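Bedding & Linens > Pillows and Covers > Getting covers on and off

Cover stops partway down the pillow, am I doing it wrong?

dryer_lint_42
22/06/2026
I changed over to new pillow covers this month and I can't get them on without a fight. The pillows are Pereyra, the plump kind, bought last October. The covers are Lerer, 100 percent cotton, 300 thread count, blue-gray on the outside and a darker blue on the inside. I got four of them from the Forko in Hultville.

The first few inches go fine. Then the cover bunches up at the closed end, the fabric wrinkles across the middle, and the rest of the pillow stays out. If I pull harder on one side, the other side slides back off its corner. It took me 15 minutes to do two pillows and I was annoyed by the end of it.

The label size matches the pillow size. I haven't washed the covers yet. Do I need a bigger size or is there a better way to do this?

second_floor_walkup
Size up. A plump pillow always needs more cover than the label says. The label goes by the pillow measured flat. I quit buying matching sizes years ago.

hemline
I disagree with sizing up. If you go a size bigger you get a loose flap at the open end and the pillow slides around inside it all night. A cover should be snug. The trouble is usually in how it goes on.

Turn the cover completely inside out. Put both hands in and take hold of the two closed corners from the inside. Then grab the two corners of the pillow through the cloth and fold the cover down over it. You don't drag anything along the pillow that way, it just turns right side out as it goes.

dryer_lint_42
I've tried that. I lose the corners when I let go to move my hands down.

hemline
Don't let go until the corners are set. Shake it a couple of times with the corners still in your hands. If it's a heavy pillow, lay it flat on a table and work both sides at once.

porchlightbulb
Before anyone buys anything, wash the covers. New cotton with that kind of weave is stiff and it grabs. Mine loosened up after one wash and they went on a lot easier.

second_floor_walkup
Cotton shrinks when you wash it. If it's tight now it will be tighter after.

porchlightbulb
It shrinks if you cook it. Cold wash, low heat, take it out a little early. I've done this with every set I own.

hemline
You're both partly right. It may shrink slightly on the first wash and it will still go on easier. The stiffness is most of the problem with new ones.

quartsize
I had the same thing with ours. It's the far end that gives trouble. The cover gets over the end, wrinkles up, and the side edges don't come down together. 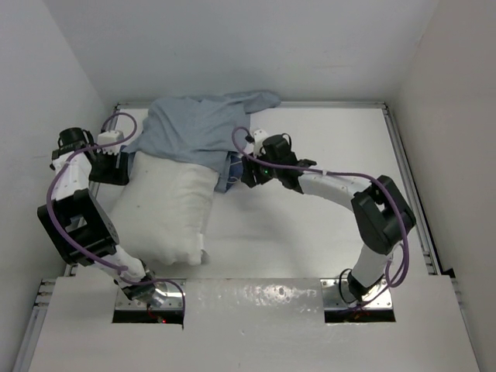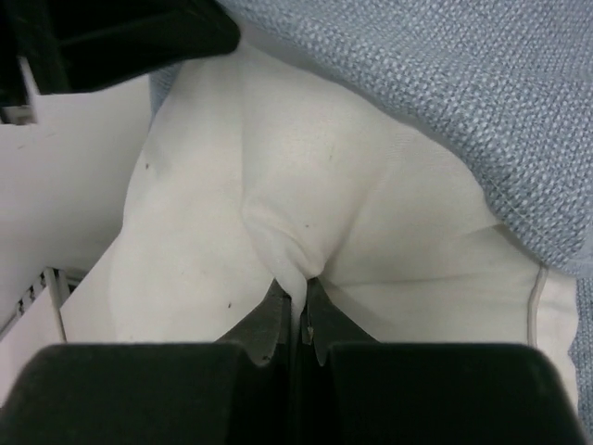 What helped me was keeping the two side edges level. I bring the left side down a few inches, then the right side the same amount, then go back to the left. It's slower than yanking but I don't have to start over. I also pull the corners of the pillow out to a point before I begin, and smooth the top with the flat of my hand whenever a fold starts.

The other thing is to keep loose strings out of the way. If your cover has them, they end up under the pillow or inside with it and you're hunting for them after.

dryer_lint_42
No strings on mine, it's an envelope back. Maybe that's part of it? The overlap flap keeps getting caught between the pillow and the cover.

quartsize
Fold the flap all the way back on itself before you start and leave it there until the pillow is in. Then tuck it over last.

gravel_drive
Envelope backs are a pain. I'd return them and get zippers. With a zipper you open the whole end and drop the pillow in.

hemline
Zippers break, and then you have a cover you can't close. I've had envelope ones for a long time and there's nothing on them to wear out.

gravel_drive
I've had one zipper break and that was a cheap cover. Fold the pillow in half the long way, push it in, let it open up. Done.

second_floor_walkup
Folding works with a soft pillow. I don't think it works on those Pereyra ones, they spring back before you get them in. I had a pair and gave them to my sister.

porchlightbulb
It works if you squeeze the air out first. Lay on it for a minute and then fold.

dryer_lint_42
OK, update. I washed two of the four covers cold and dried them on low, and left the other two alone so I could compare.

The washed ones are softer and they did go on easier. I can't see any shrinkage holding them against the unwashed ones. I used the inside out method on the table and went down one side and then the other a little at a time. The flap folded back helped more than I expected.

The unwashed ones are still stiff and I only got one on. I'm washing those tonight.

Tried folding the pillow too. It popped open before I had it in, so that one's out for me.

second_floor_walkup
Glad it worked. I would still size up.

hemline
Which corner do you start with? I start with the one farthest from the flap.

dryer_lint_42
Both closed corners together, the way you said. I hold them and shake.

Different problem now. The pillows themselves have gotten a couple of small marks and I'd like to get those out before they go in clean covers. Can Pereyra pillows go in the washer? I cut the tags off.

porchlightbulb
Depends on the fill. Without a tag I'd spot clean. Little dish soap on a damp cloth, wipe, then a second cloth with plain water. Let it dry all the way before you cover it.

gravel_drive
I've washed mine whole. Two at a time so the washer stays balanced. It took forever to dry and one came out lumpy.

dryer_lint_42
I'll spot clean. Is there any point in putting a plain white protector on under the cover, or does that make it tight again?

hemline
Get a thin one with a zipper and it won't add much. Put it on the same way as the cover.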